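Phone makers should go back to batteries you can swap at home. My Gelerari is two years old and drops from 50 percent to 11 before lunch. The screen is fine and so is the camera. A new battery means mailing the phone away, and the shop on Sawatzky told me to buy a new one instead. My old Omach had a back cover that came off with a thumbnail. I would take a thicker phone to get that back, and I think plenty of other people would too.

Jaxon Fehr
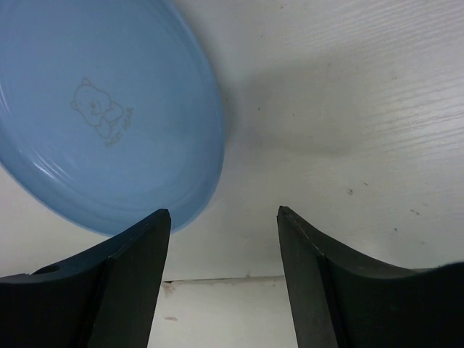
Light blue plate with a cartoon bear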